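Notes pour l'intervention à la réunion paroissiale — salle du bas, après la messe de 18 h
Durée : dix minutes, questions comprises. Ne pas dépasser, il y a une soupe derrière.

Saluer. Remercier ceux du fond, qui pourraient s'avancer et ne le feront pas.
Sujet : la collecte de février et la marche de Plodthorpe à Filtthorpe.

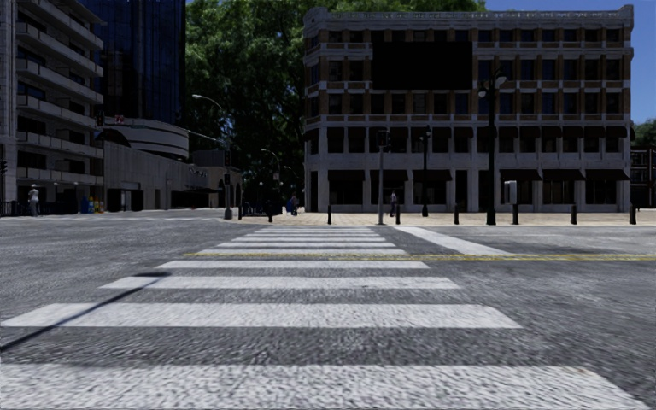
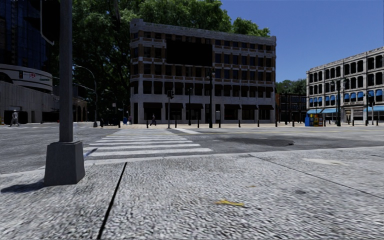
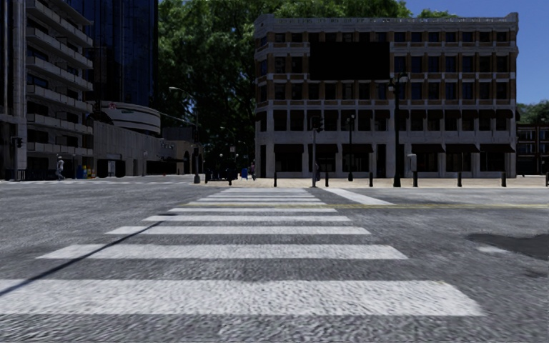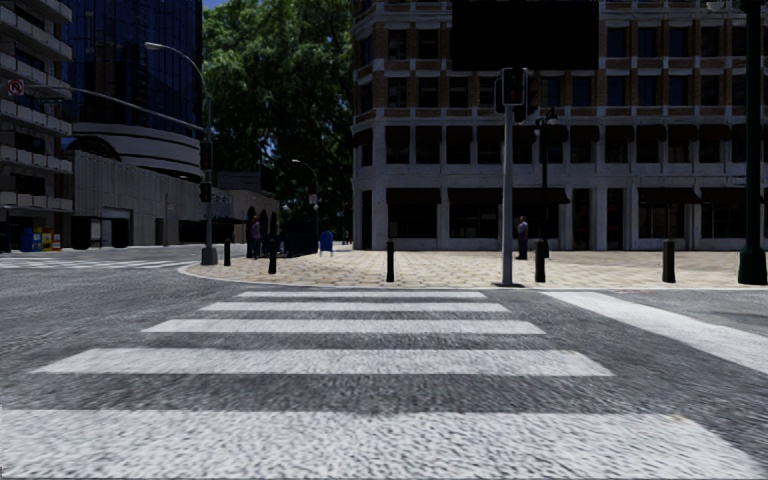

Coin de rue : trottoir et chaussée, vues de synthèse.

1. Le bilan. L'an dernier, 127 colis livrés au foyer Pollock. Objectif cette fois : 500. Laisser passer le murmure.

2. Ce qu'il faut donner. Huile, riz, conserves de poisson, couches. Les pois chiches, on en a — on en a même de l'époque du précédent curé. Vérifier les dates avant de vider le placard.

3. La marche. Départ après les laudes, café promis à l'arrivée. On prie en marchant, on bavarde aussi, le Seigneur trie.

4. L'argent. Il manque 1,000 euros pour la camionnette. Dire le chiffre une seule fois, lentement, puis boire un peu d'eau. La quête spéciale aura lieu à la chapelle Dradano.

5. Inscriptions : feuille à l'entrée, 100 lignes. Écrire lisiblement. Les prénoms seuls ne suffisent pas, nous avons onze Marie.

Si on me demande pour le chauffage de l'église : renvoyer au conseil.

Finir par le Notre Père, puis la soupe.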